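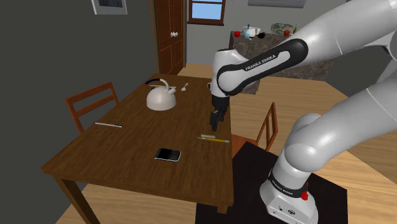
*Franka Emika arm over a brown table, computer-rendered*

# Running clock at 25 points, should we keep it?

**Board:** Junior basketball > Rules and officiating
**Started by:** zone_defence

### zone_defence

Good evening to all. I would like to open a discussion about the running clock in the under-14 games, before the clubs send their proposals for next season.

For those who are new: in our league, when one team leads by 25 points in the second half, the clock does not stop any more except for a time-out or an injury. If the difference becomes smaller again, the clock stays running until the end. I have read the rule three times and I am sure of this last part.

Last weekend we played Wundard away. We were behind by 25 early in the third quarter. Then our girls woke up, and in the fourth quarter we came back to a difference of 11. But the clock was eating everything. Every free throw cost us half a minute, because the children at this age walk slowly to their places and they tie their shoes. We lost by nine. I don't say we would have won. I say the girls asked me in the car why the clock was not stopping, and I had no good answer for them.

My proposal is simple. If the difference falls under 15, the clock goes back to normal. What do other coaches think?

### wundard_bench

I was on the other side in this game, so I will try to be fair. Your team played a very good fourth quarter and my players were nervous, I admit it.

But I am against the change. The rule exists to protect the weaker team from a long and unhappy afternoon. Two seasons ago we were the weaker team. We lost a match where we scored four points in total, and I was thankful for every second that the clock was running. If you make it complicated, with on and off and on again, the table officials will make mistakes. At most of our games the table is two parents and an older sister.

### tall_enough

Agree with wundard_bench about the table. At our hall in Tondham the scoreboard console has a button which sticks. Stopping and starting is already an adventure.

### zone_defence

I understand the point about the table, but they stop and start the clock for the whole first half without a problem. Why should it be too difficult only in the fourth quarter?

And for the protection: a team which has come back to 11 points does not need protection any more. It needs time.

### pivot_foot

I referee in this league and in the one for adults, so I can tell you what happens on the floor.

First, the leading team learns very quickly that the clock is running. I see under-14 players who wait with the inbound pass until my count is at four. I see them roll the ball away after a basket — slowly, so that I can't call anything. Some coaches teach this. I don't mean anybody in this thread.

Second, the parents do not know the rule. Every time the running clock begins, somebody shouts at the table. If I have time I walk over and explain it, but of course the clock is running also while I explain.

I would support zone_defence, but with a smaller change. Leave the running clock on, and stop it only in the last two minutes of the game if the difference is under 15. It is easy to remember because the adults' rules also treat the last two minutes in a special way.

### zostby_mum

May I write something as a parent? My daughter plays for Zostby and she is one of the smaller ones. In the close games she sits on the bench almost the whole time. The games with a big difference are the games when she plays. If the clock runs in those games, then it is exactly her minutes that disappear.

I timed it once, because I was angry. In a quarter which is 10 minutes on the paper she was on the court for the full quarter, and she touched the ball maybe five times. The rest was free throws and the ball out of bounds, with the clock going down.

So for me the question is not about coming back to win. I would like that the running clock is removed for the under-14s completely.

### wundard_bench

zostby_mum, I have not looked at it from this side and I thank you for it. It is a real problem. But I think it is a problem of the coach, and the clock is not guilty. In our club every player must be on the court in two quarters, whatever the score is. If she plays only when the game is decided, please talk to the coach.

### zostby_mum

I have talked to the coach. He is friendly and nothing changes.

### tall_enough

We had the "everybody plays two quarters" rule in the whole league when I was a player. It was taken out because the small clubs came with six girls and could not do it properly when somebody had five fouls. I would like to have it back. But maybe this should be its own topic, otherwise the moderator will be unhappy.

### zone_defence

Please let us stay with the clock. I have now looked in the league booklet and a proposal must be handed in before the end of February, with the support of two clubs. I have my own club. I need one more.

Here is the text I would send:

> In the under-14 competition, when the difference reaches 25 points in the second half, the clock shall run without stopping. If the difference afterwards becomes smaller than 15 points, the normal timing rules shall be used again in the last two minutes of the fourth quarter.

I have taken the idea of pivot_foot because I think it has a better chance than mine.

### farah_cup_fan

Sorry to come in the middle. In the Farah Cup they already do something similar, only there the clock goes back to normal for the whole fourth quarter if the trailing team asks for it at the break. The captain has to ask, the coach is not allowed. I like this very much. The girls have to decide it together.

On the other hand, that tournament is played in a hall with a professional table and nobody is waiting for the court. In the league we have the hall for a fixed time. When our game is long, the under-16s warm up in the corridor and their coach looks at me as if I had stolen something from him.

### pivot_foot

I have done games at the Farah Cup. The captain idea works well there, yes. In the league I fear that the captain will look at the coach, and the coach will nod, and then we have the same thing with more steps.

About the hall time, it is a serious argument. I would say the last two minutes with stops need six or seven real minutes at this age. It is not nothing but it can be done.

One more small thing for the people who keep the sheet. When the running clock begins, write the time in the remarks field, in pen. I have had two protests this season where the sheet was written in pencil and rubbed out so many times that I could not read when the 25 points were reached. Put the cap on after, also, they dry out quickly in the heated halls.

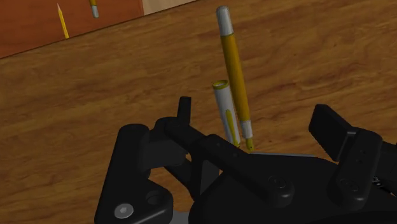
### tall_enough

The remarks field on our sheets is as big as a stamp. But I will pass it on to our parents.

I have asked in my club about the proposal. They are divided. Our under-14 coach is for it, our under-12 coach is afraid that it will be used for the younger ones next. Can you write clearly that it is only for under-14?

### zone_defence

It says "in the under-14 competition" in the first words. How could I make it clearer?

### tall_enough

I know, I know. I only tell you what was said.

### wundard_bench

I have slept over it and I have changed my opinion a little. I am still against going back and forth with the clock. With the version of the last two minutes there is only one moment where the table has to look at the score and decide, and this I can accept.

What I don't like is the number 15. With two minutes to play, 15 points are too many for an under-14 team to make up. Why not 10? Then we are talking about games that are really open, and the hall is not blocked for games that are finished.

### zostby_mum

With 10 you will use the rule perhaps once in the season. Then it is a rule for the booklet and not for the children.

### pivot_foot

I have seen nine points made up in less than two minutes in under-14. I have also seen a team lose the ball five times in a row without any defence near them. At this age everything is possible, so I would not fight too long over the number. But if Wundard will sign with 10 and not with 15, then take 10.

### zone_defence

wundard_bench, would your club sign with 10?

### wundard_bench

I must ask at our meeting. I think yes. I would also like one sentence added, that the referee tells both benches when the normal clock begins again. Otherwise we will have shouting.

### zone_defence

Agreed on the sentence. I'm not very happy with the 10, I say it openly, but it is better than what we have now. zostby_mum, I know that it doesn't help your daughter. If you open a topic about the playing time I will write there, and I will ask our other coaches to do the same.

### zostby_mum

Thank you. I will open it tonight when the dishes are done. And I will still be against the running clock :)

### farah_cup_fan

Does anybody have the new version of the text with the sentence for the benches? I would like to show it in our club, even if you have your two signatures already. Three looks stronger.

### zone_defence

I will put it here after the meeting in Wundard. Until then please use the text from before, with 10 in the place of 15.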